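検索 サイト内を検索 キーワードを入力

オンヴステッド共同作業室 備品打合せ 議事メモ
2022年5月

出席:アガト・ジルベール(進行)、備品担当2名、会計係、記録
欠席:ベヴァン棟連絡係(書面で意見あり)

1.前回の確認
2月分のメモ、訂正なしで承認。棚の移動は済み。

2.昇降デスクと有孔ボード
白い昇降デスクの使い方について。天板に黒の有孔ボードをクランプで付けている件、このままでよいかとの質問。ジルベールさん「当面このまま、ただし締め直しは月1回」。異議なし。
配線。黒いケーブルが脚沿いに結束バンドで留めてあるが、床のところで余って巻いている。掃除のとき引っかかるとの声。→床の分を上げる。やり方は備品担当に一任。
ボードのボタン。赤い丸が2つ、緑のふちの小さいのが1つ。どれが何か、初めての人に分からない。ラベルを貼る案、賛成多数。文字は白、大きさは次回までに見本。
緑の左の丸い穴が空いたまま。ふさぐか使うか。スティンデント社の部品カタログを見てから決めるこことする。
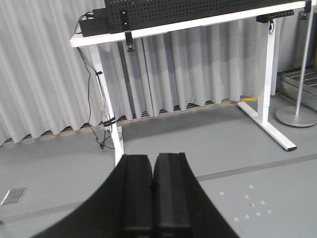
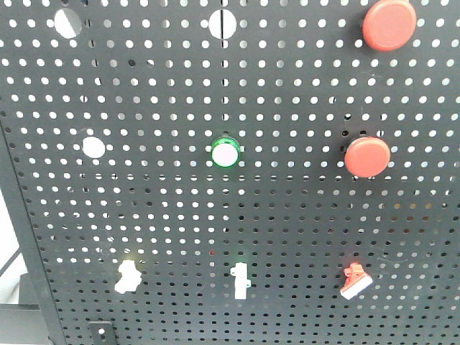 資料1 昇降デスク(上)と有孔ボードのボタン部分(下)

昇降の高さについて少し議論。背の高い人と低い人で毎回変わる→使ったあと一番下まで戻す、で合意。貼り紙は不要との意見、いちおう見送り。
天板に飲み物を置かない件、前からの決まりだが守られていない。朝の利用者に口頭で伝える。

3.カーテン
薄いグレーのカーテン。洗濯に出すか。ロストゥドウッドのクリーニング店の見積り1,516、別の店が1,448。単位はどちらもクローネ、税込。安いほうで。外す日は利用の少ない日に。かける順番が分からなくなるので、外すとき端に印をつけること(前回はこれで半日かかった)。
ベヴァン棟から、うちの分も一緒に出せないかとの書面。枚数が不明のため保留。連絡係に問い合わせ。

4.予算
少額備品の残り400。ラベル用テープと結束バンドはここから出す。クランプの予備は今回見送り。領収書の宛名は「作業室」で統一、個人名にしなこと。

5.その他
・延長コードの置き場所、奥の棚の下段に変更。
・鍵の返却が遅い件。名前は記録しない。次も続くようなら貸出簿の書式を変える。
・工具箱のドライバー、サイズ違いが混ざっている。気づいた人が直す。

宿題
ラベル見本:備品担当
床のケーブル:備品担当
カタログ確認(丸い穴):ジルベール
カーテン発注:会計係
ベヴァン棟へ枚数の問い合わせ:記録

次回日程は追って連絡。以上、記録。

お問い合わせ © オンヴステッド共同作業室 ページの先頭へ戻る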